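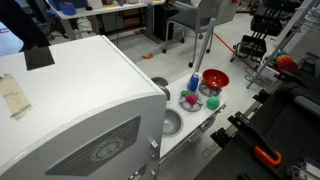 Cleaning and Tidying a Toy Kitchen

Updated May 10, 2026

Plastic play kitchens get dirty in the same places as real ones. The sink collects crumbs, the burners collect dust, and the flat top turns into a shelf for whatever was in somebody's hand. A full cleaning takes less than an hour.

What you need

A bucket of warm water with a squirt of dish soap
Two soft cloths, one for washing and one for drying
An old toothbrush
Cooking oil or rubbing alcohol for sticky spots
A plastic scraper or an expired store card

Clear it first

Take off all the play food, bottles, bowls and pans. Put them in the bucket to soak while you work on the kitchen itself. Anything made of wood, felt or cardboard stays out of the water. Wipe those pieces with a damp cloth and set them on a towel.

Check inside the oven and under the sink basin if yours lifts out. Small pieces end up there, and old snacks do too.

Tape and tape marks

Masking tape is easy to get off when it is fresh and a nuisance after a few months. Warm an old strip with a hair dryer on low, then lift one end and pull it back slowly over itself. If it tears, start again from the other end.

For the gum left behind, rub in a little cooking oil with your finger, wait 5 minutes and scrape with the edge of the card. Wash with soapy water afterward or the spot will pick up dust. Rubbing alcohol is faster, but try it on the back of the unit first. It can dull shiny plastic and take the color off printed parts.

Burners, knobs and dials

Round burner grates with spokes hold dirt in every gap. Use the toothbrush with soapy water and work from the center out. The same brush does the base of the faucet, the knobs and any panel with fine molded lines.

Go easy on clock faces and dials. The markings are often only a sticker, and a wet cloth left on one will lift the edge. Wring the cloth out well and wipe once.

If the kitchen has lights or sounds, take the batteries out before you start and keep water away from the battery door. Look at the contacts while it is open. White crust means a battery has leaked, and that needs gloves and a cotton swab dipped in vinegar.

White plastic

Crayon and pencil come off with a paste of baking soda and water. Rub lightly. Melamine sponges work too, but they are a fine abrasive and leave a flat patch on a glossy surface, so save them for the sides. Do not use bleach on yellowed plastic — it makes some kinds brittle.

Putting it back

Dry everything before it goes away, especially hollow play food with a seam. Squeeze each piece over the sink to see if water comes out. Leave the ones that drip on a rack overnight.

Keep 6 pieces or so of food out and box the rest. Swap them when the children lose interest. A bowl on the burner and a bottle at the back of the counter are enough to start a game, and there is less to pick up at bedtime.

Wipe the top once a week with a damp cloth. Do the full wash every couple of months, or sooner if there has been a stomach bug in the house.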